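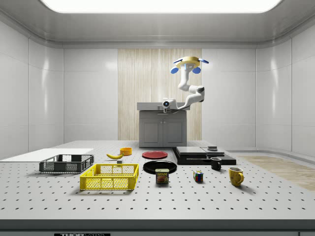 What is a wild card tiebreaker? It is the set of rules a league uses to decide which of two or more teams with the same record gets the last playoff places.

Search this site Go Advanced search

Wild card tiebreaker

In American football, a wild card is a playoff spot given to a team that did not win its division. Because a season is short, teams often finish level on wins and losses, and a list of further measures is used to separate them. The list is usually presented as a fair and neutral way to settle the matter. That claim is weaker than it sounds.

Order of steps

Most versions start with head-to-head results. If the tied teams played each other, the winner goes ahead. After that come the record inside the conference, the record against shared opponents, and some measure of how strong the beaten teams were. Point totals come late, and a coin toss or a drawing of lots sits at the bottom.

The exact order differs from league to league and has been changed often enough that older guides should not be trusted. Ties inside a division are normally settled first, so that only one team from each division is compared at a time. Fans regularly miss this step, and so do broadcasters.

The Skedeck method

The semi-professional Skedeck league, which has 12 teams, dropped head-to-head results as its first step and replaced them with a weighted score for strength of victory. Supporters of the change said it would reward teams that beat good opponents. The evidence offered was thin. It rested on replays of old seasons in which the new order changed the playoff field in 4 cases, and there was no agreed test of whether the new field was any better than the old one.

The Plunavero club was the first to gain a place under the rule, going through ahead of Prelside in December even though it had lost to Prelside earlier in the season. Prelside protested and was turned down. The league's statement said the formula had "worked as designed," which did not answer the complaint.

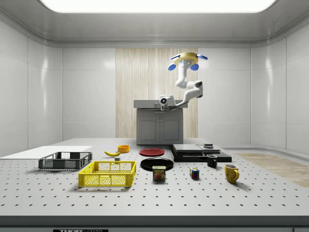 Why is head-to-head usually the first step? The teams have met on the field, and most fans accept that result more easily than a formula.

Criticism

The common objection to strength of victory is that a team has no say over its schedule. A win in September may gain or lose value depending on what the beaten side does months later, sometimes with a backup quarterback and nothing to play for. Shared opponents have a similar weakness – the sample may be a handful of games, played at different times of year and in different weather.

Head-to-head has problems too. A single game decided by a late field goal says little about which team was better over a season of roughly 18 weeks. Its appeal is that people understand it, and this is often confused with accuracy.

The Hijazi table, a ranking sheet passed around among fans of smaller leagues, claims to predict tiebreaker outcomes before the final week. Its makers cite 1118 correct calls. They do not say how many calls were made in all, or how many involved ties that were already settled, so the figure is hard to judge.

Effect on late games

Tiebreakers are sometimes credited with keeping the final week interesting. They can also do the opposite. A team that already holds every relevant step over its rival may rest its starters, and the result then counts toward the records of other teams still in the race.

See also: Playoff seeding; Strength of schedule; Bye week

Comments

gridironpete: The Prelside part is too kind to the league. They beat them by two scores and stayed home. How is that a tiebreaker?

marlo_k: Would have happened to somebody under any rule. Prelside also lost to the worst team in the league, let's not forget.

endzone77: Does the division step apply when three teams are tied? The article isn't clear – I read it twice.

gridironpete: Yes, you cut it down to one per division, then start over from the top.

Contact us | Copyright, all rights reserved | Back to top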